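Ok quick one tonight, been meaning to write up the mixing thing for weeks and I keep not doing it.

So the record is done. Well. Recorded. Eleven months of evenings in my spare room plus the two long days at Bretbridge for the drums, and every single track is finally down. I thought that was the hard part. Then I sat down to mix it myself and made it worse every night for a month.

I'm not kidding. I have 23 versions of the second song on my hard drive. Version 3 is the best one. Everything after that is me turning the vocal up, then turning it down, then putting a compressor on it, then reading something on a forum at midnight and taking the compressor off again. By the end I couldn't hear it anymore. Like when you say a word too many times.

So I gave up and sent it out. To a real mixing person. Wanted to put down what I learned before I forget.

First thing — clean up your session before you send it. I did not. I sent a folder with 81 files in it, and a lot of them were called things like "gtr new new" and "Audio 14." Got a very polite email back asking which ones were real. It took me a whole evening to sort out and it was embarassing. Two of the guitar files weren't even from that song.

What they wanted in the end:

Every track starting from zero, even if there's only a tambourine in the last chorus. WAV, same sample rate as the session. No effects unless the effect is part of the part (my wobbly organ stayed wobbly). A rough mix so they know what I had in my head. Lyrics, which suprised me, but ok. And the tempo written down someplace, because one song changes speed in the middle and I'd forgotten that I did that.

I went with a small place called Ledadar. Picked them because they mixed the Tadia EP, the one with the really dry close piano that I play for everybody who gets in my car. I asked three places for a test mix of one song. One never wrote back. One sent something very loud, very shiny, drums like a truck commercial. Ledadar sent something where I could hear the room, and I could hear my own foot tapping on the floor, and they'd left it in. Done. Sold.
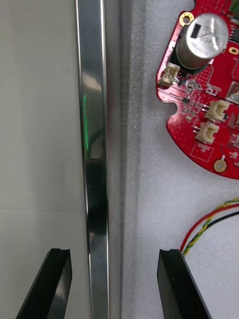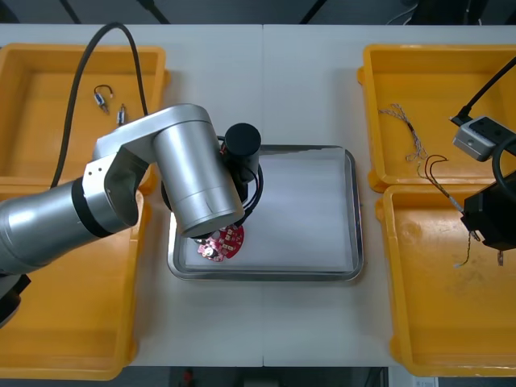

Circuit board on the gray foam, then the wider view with the yellow trays.

Anyway. Notes. Giving notes is a skill and I don't have it yet. My first round was nearly two pages long and half of it was stuff like "can the bridge feel more like October." Which, what is a person supposed to do with that. Second round I tried to be useful. Time in the song, what I hear, what I want. "1:52, the backing vocal is covering the last word, bring it down a bit." Much better. Fixed by morning.

Also listen on different things before you write anything. I did the car, the kitchen radio, the cheap earbuds, and the big speakers. Bass was huge in the car and totally missing in the kitchen, so I wrote an angry note about it and then didn't send it, and I'm glad, cause it was my kitchen. Every record sounds like that in my kitchen. Tried four others.

Money. It was more than I wanted and less than I was scared of. They charge by the song, two rounds of changes included, 40 dollars for each extra round after that. I used one extra. It was for a breath before the first line of "Ekström," the long song that closes side two. They'd cut the breath and I wanted it back. Forty dollars for a breath! I'd pay it again.

The weird part is hearing it finished by someone else. The first time I played the full set I got a little mad, like hey, who moved my stuff. Second time I forgot to listen for mistakes and just listened. There's a guitar part in the fourth song I had buried so deep that I didn't remember playing it. Now it's kind of the whole song.

Mastering is next. Different person, supposedly that's better, fresh ears and all that. Haven't picked yet. If you've had somebody good master quiet stuff, acoustic, lots of space, leave me a comment. I don't want it smashed. Hoping to have it out by December but I said that last year too.

Ok going to bed. Song order is still not decided and I have opinions about track five that I will save for another post.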